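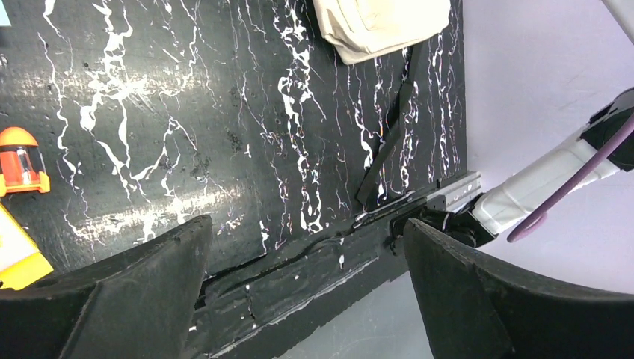 Household Help > Laundry and Linens > Napkins and Tablecloths

Yellowed cotton napkins after storage

Posted May 29, 2021 by Hellent

I am responsible for the table linens of a small dining club. A set of cream cotton twill napkins was put away in December in a closed cardboard carton. When the carton was opened this month, several napkins showed small brown spots along the folds, and the cloth had a stale odor. The napkins were laundered before storage, although I cannot confirm that they were fully rinsed. One ordinary warm wash has made no difference to the spots. I would be grateful for advice on whether chlorine bleach is suitable, and on how the linens should be stored in the future.

We use cookies to remember your settings. By continuing to use this site, you accept our cookie policy.

Prarkley

Chlorine bleach is not recommended for cream or natural cotton. It may strip the color unevenly and weaken the threads, and the result cannot be reversed. An oxygen-based powder is the usual choice. The following procedure has served well in our own linen room.

Dissolve the powder in warm water at the strength given on the package. Submerge the napkins completely and leave them for six hours, turning them occasionally. Rinse in clear water three times, then launder as normal without fabric softener. Should the spots remain, the soak may be repeated once. Do not place the napkins in a dryer until you are satisfied with the result, as heat can set a stain.

Hold each napkin up to a window before it is put away. Cotton twill has a slight sheen, and faint specks are easily overlooked when the cloth is lying flat under a ceiling lamp.
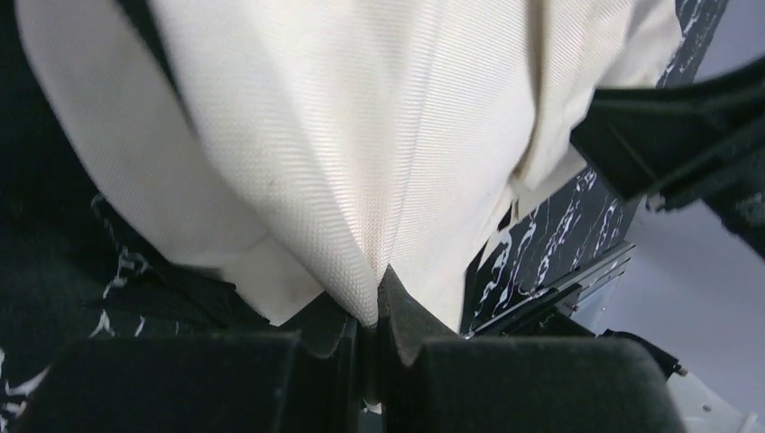 Mirzaei

Agreed regarding the bleach, but six hours is excessive for older cotton. I would begin with 2 hours and inspect the cloth. The carton is also a likely part of the problem. Ordinary cardboard contains acids that discolor fabric over time, and it holds moisture. Acid-free tissue and a cotton bag are preferable, and the napkins should be refolded along different lines twice a year.

Brundonero

just use lemon juice and put them in the sun, works on mine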